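Plorkthorpe opens its doors: come try the grippers at our Mislow workshop

MISLOW, November 13, 2023

Hi, I'm Sheila Parsons, and I run visits and demonstrations at Plorkthorpe. I usually get told to keep these announcements short, but we just had our October open day and I'm still pretty excited about it, so bear with me!

We had 282 people come through in one afternoon. The last time we did this we put out a coffee urn and hoped for the best. This time we ran out of name tags before lunch was cleared away, and Terence Tapley, who heads our training team, gave the same talk 7 times (he'd planned on 2) and had no voice left by the end of it.

The talk was on Cletar, our project for teaching robots ordinary household jobs. Picking things up, setting them down, moving them from a dish to a tray. People do the job first with a gripper held in their own hands, and the robot learns from what they did. Terence says it's like letting somebody ride along in the passenger seat before they get the keys. I've stolen that line for every tour since.

What visitors really wanted, though, was a turn. So we're doing it again, and we're making the hands-on part a lot bigger. There will be 5 stations set up around the room, and you can stay at one as long as you like, provided the line behind you is feeling patient.

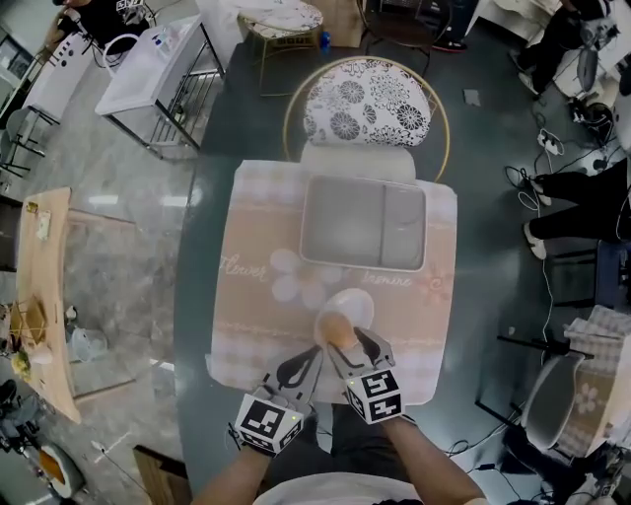 Small, rounded things are the hardest, by the way. I've been here long enough that I ought to be good at it, and I still squeeze too early. A retired dentist from Bellamy got it on her first go and then stayed to coach the people after her, which was lovely, and a bit humbling for me.

Kids are welcome with a grown-up. Wear shoes you don't mind standing in, and please leave big bags in the car if you can, as there are cables on the floor. Parking is free behind the building.

Admission is free too, but we do need you to sign up. Call the front desk or stop in and ask for me, and I'll give you the date and put you down for a time. Reporters who'd like to talk with Terence should let me know ahead so I can keep him away from the microphone that morning.

Media contact: Sheila Parsons, Visits and Demonstrations, Plorkthorpe, Mislow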